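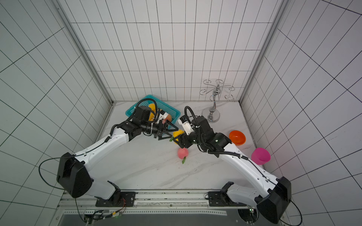 Fruit in a teal basket.

By Junpei Nomura
February
Last updated 4:15 p.m.
6 comments

The owner of Gelau, a jam kitchen with 8 burners, pours me tea before I've even sat down. "I never meant to sell any of it," she says.

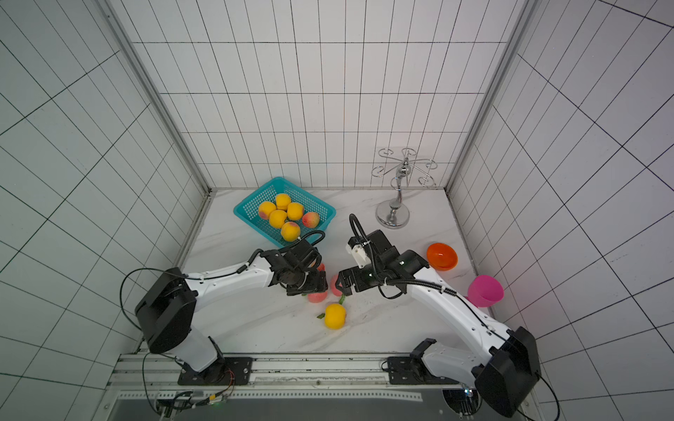 Her grandmother's recipe made enough for one pantry -- last year she filled 1,000 jars.
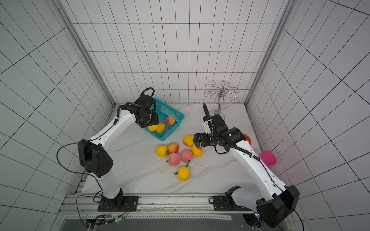

Peaches on the table.

"People want to hurry the sugar," she tells me, topping up my cup, "and you just can't, dear."
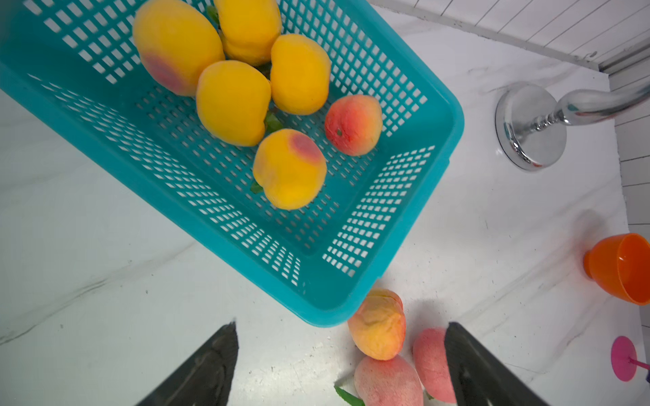 She still writes every label herself, usually after supper with the radio on.

300 shares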